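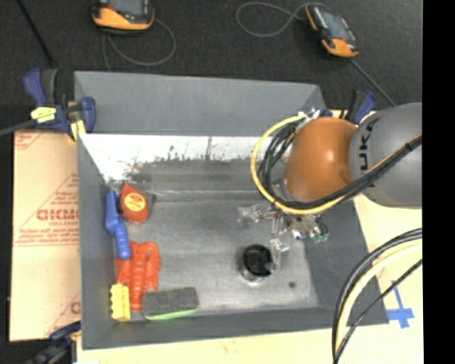

Département Logistique et gestion des flux
Institut Karunaratne — Support de cours, séance 4
Mis en ligne le samedi 13 septembre 2025

Le stock de sécurité : définition et calcul

1. Objet de la séance

La présente séance traite du stock de sécurité dans un entrepôt de distribution. Les étudiants sont supposés connaître la formule de Wilson et la notion de point de commande, vues à la séance précédente.

2. Définitions

On appelle stock de sécurité la quantité détenue en sus du besoin moyen, afin d'absorber les aléas de la demande et du délai d'approvisionnement. Il se distingue du stock de cycle, consommé entre deux réceptions, et du stock d'anticipation, constitué en vue d'un événement connu — fermeture annuelle d'un fournisseur, opération commerciale, hausse tarifaire annoncée.

Le taux de service désigne ici la probabilité de ne pas subir de rupture au cours d'un cycle. Certains auteurs retiennent la part de la demande servie immédiatement ; les deux mesures ne sont pas interchangeables et l'étudiant précisera toujours celle qu'il emploie.

3. Calcul

Lorsque le délai est constant et la demande journalière indépendante d'un jour à l'autre, le stock de sécurité est égal à z × σ × √L, où z est le coefficient lié au taux de service, σ l'écart type de la demande journalière et L le délai en jours.

Le point de commande s'obtient en ajoutant ce stock à la demande moyenne pendant le délai.

4. Application : dépôt de Moltcombe

La référence Clirkeck présente une demande moyenne de 78 unités par jour. Le délai du fournisseur Brorow est de 4 jours et le stock de sécurité a été fixé à 216 unités. Le point de commande s'établit donc à 78 × 4 + 216, soit 528 unités.

Travail demandé : reprendre le calcul du point de commande avec un délai porté à sept jours, en ajustant le stock de sécurité selon la racine carrée du délai. Le résultat sera arrondi à l'unité supérieure et remis par écrit au début de la prochaine séance.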